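Planning for Service Robots in Furnished Rooms: Buying, Budgeting and the First Two Years
Speaker notes, June session
Speakers: Tobias Whitlock (planning and budget), Marisa Santoro (operations)

Note to both speakers: the room holds questions until the end. Please keep to the order below, as the handout follows it.

Opening (Whitlock)

Good morning. My colleague Marisa Santoro and I are here on behalf of the Sala residence program, which manages furnished apartments and shared lounges at a single site. We have been asked to explain how an organization of our size prepared a purchase request for household robots, what we left out of the first version, and how the second version was put together.

We will not recommend a supplier. Two proposals reached our final stage, referred to here by their project names, Fillis and Pulau. Both met the written requirements. The differences that mattered to us were in the service terms, and we will spend most of our time there.

Defining the work before asking for a price

Our first request described the equipment. It listed reach, lifting capacity, battery life and noise level. The replies were hard to compare, and our finance office returned the file with a fair question: what is the equipment expected to do on an ordinary morning?

The second request began with a task list. Each task was written in one sentence, with the room, the furniture and the acceptable result. Lounge tasks came first: straightening pillows, clearing items from seats, checking the floor in front of the furniture. Cloth tasks came second: picking up, moving and laying down towels and similar household items.
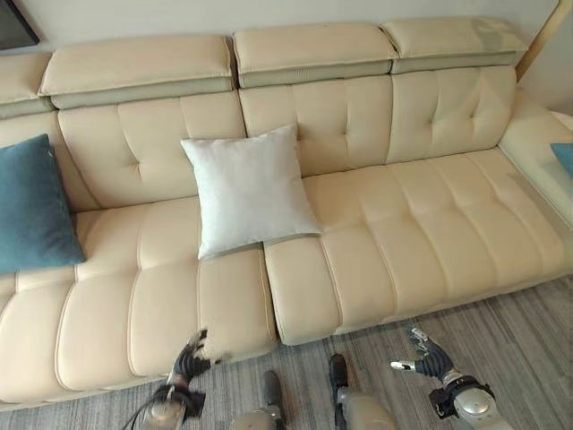
Lounge work: both hands low at the front of a leather sectional.

Seating deserves its own line in any plan. Leather marks easily, and the cost of repairing a panel is seldom in anyone's equipment budget. Our insurer asked for a written statement of which surfaces the hands may touch and which they may not. We had no such statement. It took longer to agree on than the delivery terms.

We advise you to record the following for each room before a supplier visits:

Type of upholstery and its present condition, with existing marks noted.
Floor covering, including the direction of any pile or stripe if the supplier asks for it.
Height of the seat front and any step between adjoining cushions.
Loose items that are normally present, such as throw pillows.
Wall-mounted items and trim within reach of an arm.

The survey form we use was drafted by the Sosby facilities office and adapted with their permission. It fits on one page. Copies are at the back table.

(Pause. Change of speaker.)

Operating costs (Santoro)

Thank you. I will speak to the costs that follow the purchase order.

Our operations team keeps an hours log for every piece of powered equipment, and the robots were added to it from the first day of the trial. Over the trial we logged 509 hours of supervised work. Supervision is the word to underline. Every one of those hours had a staff member assigned to it, and that staff time was charged to my department. The purchase file had not mentioned it.

If you take one figure back to your finance office, please let it be your own supervision figure. Ask the supplier how many staff hours their current customers assign for each hour of operation, and ask for it in writing. Then ask what must be true before that ratio can be reduced, and who decides that it has been met.

The second cost is wear on the hands. Fingertips, pads and covers are consumable parts. They should be budgeted in the same manner as vacuum belts or mop heads, with a standing order and a small reserve. In our budget the reserve is $2,150 per year. It is held under supplies and may be spent without further approval, which avoids having a machine stand idle while a form is signed.

The third cost is cleaning of the equipment itself. Fibers collect near finger joints, particularly when the same hands are used on carpeted floors and on textiles. We added an inspection at the end of each shift. It is done by eye, with a soft brush, and entered in the log with the initials of the person who did it.

Cloth handling

The two proposals treated cloth handling very differently. Pulau included it in the base price. Fillis offered it as an added module with its own yearly fee. On paper the first appears less costly. When we read the terms, however, the base price covered flat items on a clear table only, and any other arrangement was to be quoted separately.

We therefore asked both suppliers to work with our own linens, on our own surfaces, with ordinary household objects left where they were.
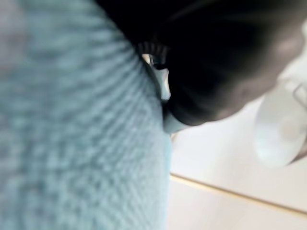 Textured fabric is a fair test for a gripper, as the grip has to close on an edge that bends and folds under light pressure. We asked the suppliers to state, for each type of cloth, how a failed grip is detected and what the machine does next. One answer was a full page. The other was a single line. We scored them accordingly, and I would suggest that you give this question real weight in your own scoring sheet.

Please also ask about cameras mounted near the hand. They see the work at very short distance, and the lenses need wiping. Replacement lens covers were not on either price list. We asked for them to be added and both suppliers agreed.

(Return to Whitlock.)

Building the budget (Whitlock)

Our approved plan has five headings. I will read them as they appear in the file.

1. Equipment, delivery and setup.
2. Room preparation, including protective covers for seating during training.
3. Supervision and staff training.
4. Consumable parts, inspection and cleaning.
5. Insurance, including surface damage.

Headings two and five were absent from our first version. If your organization has a fixed template for capital requests, I would encourage you to attach these as a separate sheet, even where the template does not ask for them. Reviewers who find the cost later tend to question the rest of the file.

On timing, we placed the decision to renew at the end of the first year and the decision to expand at the end of the second. The two should not be made in the same meeting. Renewal depends on the log. Expansion depends on whether other buildings have rooms that resemble the ones in which the log was kept.

On lease against purchase, our position is cautious. We leased for the first year with an option to buy, and the lease payments count in part toward the price. This was open to negotiation with both suppliers, though neither offered it in the first draft.

Contract terms to request

Response time for service visits, stated in working hours.
A named list of consumable parts with prices fixed for the contract term.
Written limits on contact with upholstery, signed by both parties.
Notice before any software change that alters how the hands approach furniture.
Return of all recorded room images at the end of the contract, or proof of deletion.

The last item drew the most discussion among our residents' representatives, and Marisa can speak to how it was settled.

Questions

Likely topics: staff reaction, noise in shared lounges, night operation, storage and charging space. Santoro takes the first and second, Whitlock the others. For questions on tax treatment, please refer the person to their own finance office.

Handouts: one-page room survey, five-heading budget sheet, list of contract terms. Please collect the sign-in sheet before leaving the room.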